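# clendthorpe-tabletop-faults

3 comments · 12 shares

Simulated tabletop episodes in which the arm did something it should not have done. The set was split off from the main Clendthorpe tabletop data after we found that a fault in the gripper state signal had been passing for ordinary failed grasps. It is meant for people working on fault detection and on stop logic. Please don't train a pick-and-place policy on it without filtering first.

Maintainer: Alois Zürcher

## What went wrong

The controller (Piro) reads finger width from the simulator and decides whether the gripper is holding something. In the affected builds, the width reading froze at its last value whenever a finger touched a mesh collider for longer than 200 ms. The controller then believed the gripper was open and carried on with the lowering move.

On a bare table this did very little. Inside a basket it mattered a good deal. The fingers stayed pressed against the mesh, the arm kept pushing down, and the contact solver gave up. Sometimes the basket jumped. Sometimes the object went through the table and the episode was logged as "object lost", and for a long while we read that as a grasp that had slipped.

The force limit should have caught it. It didn't, as the limit was checked only in the "closing" state, and with a frozen width the controller never entered that state.

We have not seen this on hardware. The same state machine runs on the bench arm at Trurnunen, though, so the force check there was changed in January, before anyone ran basket tasks on it again.

## Scene

One arm hangs from the ceiling over a perforated table. The objects are household things: plates, mugs, a banana, a small multicoloured object, a can, and two open baskets, one yellow and one black. There is a flat white board on the table as well. Object positions are shuffled between layouts, and some layouts add a cabinet standing on the table or swap small items.
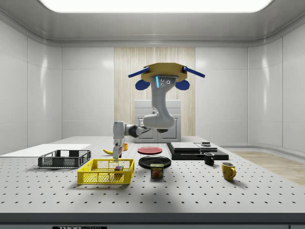 The second layout has the drawer cabinet on the table, and the two baskets are over on the right.
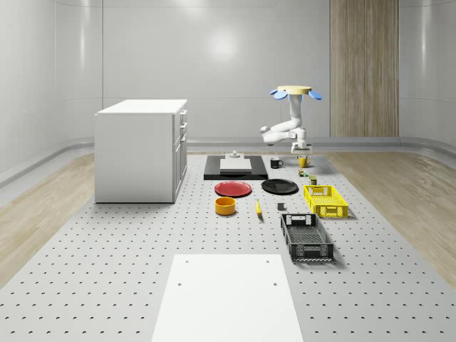

## Contents

The set holds 1,685 episodes. Each episode folder has:

- `state.csv` — joint positions, commanded and measured finger width, contact force at each finger, sampled at 20 Hz
- `events.json` — controller state changes and any stop that was raised
- `layout.json` — object names and starting poses
- `video/` — rendered views, where rendering was switched on
- `label.txt` — one fault label, see below

Contact force is taken before the solver clamps it. Values in the seconds before an object is lost can be very large and should not be read as real forces.

## Labels

`frozen_width` — measured width does not change while commanded width does.

`late_stop` — a stop was raised, but only after the force limit had been passed.

`no_stop` — the limit was passed and no stop was raised at all. These are the ones we care about most.

`collider_jump` — a basket or its contents moved with no matching motion of the arm.

`plain_miss` — an ordinary failed grasp with a healthy width signal. Kept in as a comparison group.

An episode gets only the first label that applies, in the order given. A `frozen_width` episode may well contain a collider jump too, so don't use the labels to work out how often jumps happen.

Labels came from a script called Ambrosio, which compares the two width columns and the force columns. I went through 200 of them by hand and changed 12. Most of the changes were `plain_miss` episodes where the freeze was very short. There will be more like that in the part I didn't check.

## Known problems

- Episodes from the oldest build have no contact force for the left finger. The column is there but filled with zeros.
- Some `events.json` files have the stop event written twice with the same time stamp. Use the first.
- Object names changed part way through. "crate" and "basket" mean the same two objects.
- A few videos start late. Align on the time stamps and not on the first picture.

## The fix

Piro now treats a width reading that has not changed during a commanded move as a fault and stops the arm. The force limit is checked in every state, including lowering and idle. Basket colliders were rebuilt from simple boxes in place of the mesh — slower to load, but the freeze has not come back in the reruns.

The reruns are not part of this set. If you find an episode with the wrong label, send the folder name and the time in the episode, and I will correct it in the next version.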